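Last updated: March 2025

14 comments | 40 shares

Where does the sound go? My project on noise in shared study rooms

I picked this topic because I live in a student house called Minudier, and if you've ever tried to revise in our common room you'll know why! There is one big table, a kitchen on the other side of a very thin wall, and a floor that makes every chair leg sound like a dropped tray. My tutor, Kumudini Wanigasekara, said I could do whatever I liked for the project so long as I measured something, so I measured that.

Karthik Barua lent me his sound meter and I sat with it for an hour at a time, writing down the reading every 2 minutes. I did this in the common room and then in the reading room at Villalba, the old library building up the road (lovely place, freezing). I also sat in the Corkitz café for one session, mostly for the cake, but it did give me something to compare with.

What surprised me was how little the number of people seemed to matter. Villalba was packed the second time I went and the readings hardly moved. Our common room with just me, Tharushi Jayasinghe and a toaster was louder. The big difference is what the sound lands on. Villalba has carpet, curtains and walls full of books, and we have bare plaster and lino. 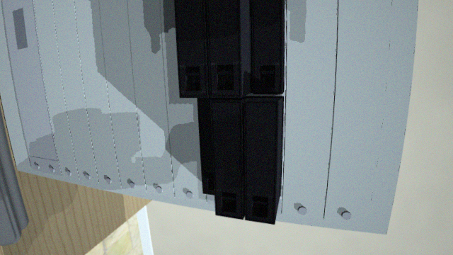
Hard flat surfaces send most of the sound straight back at you, and that was the bit of theory I had to learn from scratch. I read three chapters of a building acoustics book and understood maybe one of them, so Asanka Sikder went over it with me using a tennis ball and a duvet, and then it clicked. After that I got a bit obsessed with how you'd cover a wall. My favourite arrangement on paper was dark blocks set in a cluster on a big pale panel, like the six black ones in the render, a couple of them pushed right up against each other and one with a narrow strip left in between. I wanted to know if gaps like that make any difference to how much sound gets soaked up, but I ran out of time to test it properly, so it's going in the "next time" list.

What I did test was cheap stuff. We hung two old duvets on the kitchen wall, put felt pads on all the chairs and borrowed a rug from Mizanur Hettiarachchi (thank you, it has been hoovered). The felt pads were the winner by miles for sudden bangs. The duvets took the echo down so much that Tharushi noticed before I'd told her they were up, although they look awful and I've been asked to take them down before the April inspection.

Things I'd do differently: borrow a second meter so I could measure both rooms at the same time, and pick the same hour of the day for every session. My evening readings had dinner in them and my morning ones didn't, which makes the comparison a bit wonky. Kumudini spotted that straight away.

The write-up had a limit of 3000 words and I went over, so the café results are in the appendix with my graphs. If anyone in the house wants felt pads, there's a bag left in the drawer under the kettle.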